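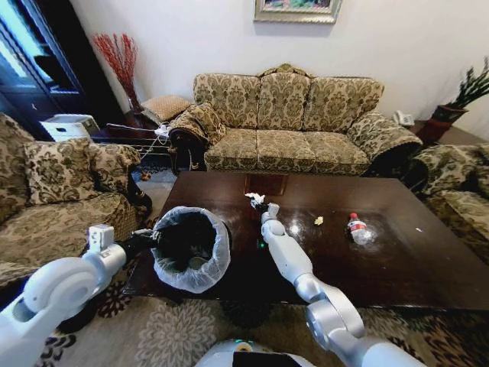

Eduardo Samonte writes that the polish on his Ostitz has kept its shine through daily use, but that a dark top shows every crumb by Friday and he would have liked the bin included in the price. The bin is sold separately and is covered further down this page.

Ostitz coffee table, large, dark brown
Maker: Grandulent
Supplied by: Calimlim

Product details
The Ostitz is a long rectangular coffee table in dark brown wood with a high-polish finish. It is the large size in the range and is meant to stand in front of a three-seat sofa, with seating at the ends if the room allows. A square panel in a slightly lighter brown is set into the top. The panel is fixed and is not a lid or a tray.

Length: 1343 mm
Width: 700 mm
Colour: dark brown, panel slightly lighter
Finish: polished, reflective
Use: indoor, domestic
Guarantee: 5 years on joints and finish

The finish reflects windows and ceiling lights. Customers who prefer a flat look should ask for the matt version, which has the same measurements but a longer delivery time.

Placing
The table may stand on a rug or on a bare floor. On a rug, all the feet should be on the pile or all of them off it. A table with one end on the rug will rock slightly and the joints will loosen over time. Leave enough room between the table and the sofa to walk through sideways. Do not place it directly over a floor heating outlet.

The table must be lifted by 2 people, one at each end, holding the frame under the top. Do not drag it.

Clearing and cleaning
Pick up solid rubbish by hand before wiping. Foil and stiff plastic wrappers can leave fine scratches if they are pushed across the polish with a cloth, so lift them off. Tissues and scraps of paper can be gathered in any order. Bottles lying on their side should be checked for a tight cap and stood up or taken away before the cloth is used.

Hold the bin beside the near edge of the table, with the rim a little below the top, and do not rest it on the polish. Grit caught under the base of a bin is the most common cause of ring marks in the tables returned to us.

Crumbs and specks collect along the edges of the square panel. A soft dry brush clears them. After that, wipe the whole top with a barely damp cloth, working along the length, and dry it at once. Spray polish is not needed and builds up in the recess – if it has been used in the past, remove it with the Grandulent cleaner before applying anything else.
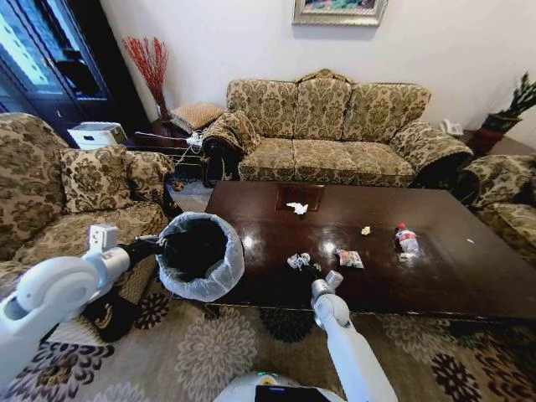

Ostitz table, large, with Stesero round bin, black, lined.

Stesero round bin (sold separately)
A small black bin for the living room or study. It is light enough to hold in one hand by the rim while the other hand clears the table. It takes an ordinary thin bag, folded over the outside of the rim. No clip or ring is supplied. If the bag slips inwards, the bag is too small for the bin.

The Stesero is intended for dry waste such as tissues, wrappers and paper. It has no lid and should not be used for food scraps overnight. Wash with warm water and washing-up liquid. Spare liners are sold by the roll.

Delivery and returns
The table is delivered assembled, wrapped in felt and card, to the room of your choice on the ground floor. Delivery to upper floors is by arrangement and depends on the width of the stairs. Keep the packing until the top has been checked in daylight. Marks in the polish must be reported before the table is put into use. The bin is sent by parcel post and may arrive on a different day from the table.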